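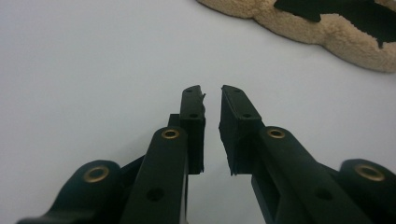 Dark green gripper fingers over a white tabletop.

The rope tow at Guthrie starts up at four in the afternoon, and by the time the lights come on there's already a line of kids with their gloves worn through at the palms. I love this hill! It has 1000 feet of rope, one warming hut and a vertical drop you could cover before finishing a granola bar, and I had more fun there in 4 nights than I did all last season on the big lifts.

Part of it is the laps. You grab on, you ride up, you drop in, and some 20 seconds later you're sliding back into line with your friends hooting at you.
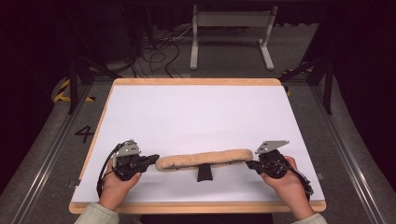 A rope tow teaches you to ride switch whether you planned on it or not, and it does wonders for your grip strength (my forearms were toast by the second night).

The park crew builds small and rebuilds often. When I was there they had a flat box, a down rail and a hip off to the left called the Zilley, which is mellow enough for first airs and still gets the locals way off the ground.
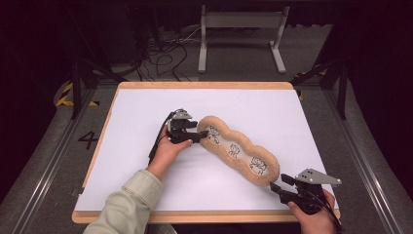
Bring soft boots and a short board you don't mind scratching. I rode an old twin with the edges dulled at the contact points, and it was perfect on the rails, a little slippery on the icy run by the parking lot. Get there early if you want a bench in the hut, and save room for the chili. They ladle it over fries after seven.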